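The Slow Business of Drying a Flooded Archive

When the mill stream at Jerkcombe came over its bank in January, it put 9 inches of water into the basement of the town records office. The shelving held. The bottom two shelves did not stay dry, and 394 volumes of tax rolls, deeds and council minutes went under for the better part of a night.

Paper can take up more than half its own weight in water. A bound volume swells first at the fore edge, which pushes the text block out of its case and can split the spine within eight hours. On a packed shelf the swelling books press against each other until the uprights bow. Fumiko Amano, the conservator who handled the recovery, had her crew pull books from the ends of each row to relieve the pressure before anything was lifted out.

Mold is the next concern. In a heated room it can appear in two or three days. The usual answer is to freeze whatever cannot be dried in that time. Freezing repairs nothing, but it stops the clock. The Jerkcombe volumes were wrapped in freezer paper, packed spine down in a single layer, and trucked to a cold store in Bromgate.

Drying began on Mon 8 February. Amano divided the collection by paper type. Rag paper from before the middle of the nineteenth century tolerates air drying well, provided the sheets are interleaved with blotter and the blotter is changed often. Coated paper is far less forgiving. The clay surface softens when wet, and facing pages fuse as they dry. Those volumes went straight from the freezer to the vacuum chamber, where ice leaves the sheet as vapor and the coating never gets a second chance to stick.

The chamber takes about 700 pounds of material per load. Wenjie Tan, who runs it, logs shelf temperature and pressure through each cycle and ends the cycle when book temperature levels off with shelf temperature. Stopping early leaves a damp core near the spine. Running long makes leather brittle – a fault that shows up months later, when someone opens the cover.

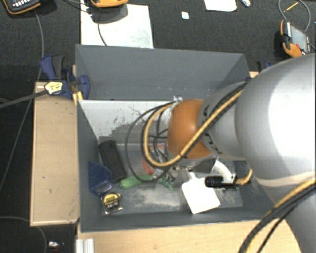 After drying, every volume rests at normal room humidity for several weeks before it is handled. Paper comes out of the chamber well below its usual moisture content and will crack along old folds if opened too soon. Silt is brushed off at this stage, dry, with soft brushes and a filtered vacuum. Wet silt smears into the fibers and stays there.

Rebinding is a separate budget line. Amano expects most of the minute books to need new cases, with the original boards kept and boxed. The deeds were loose to begin with and will go back into folders, on shelves that now start two feet off the floor.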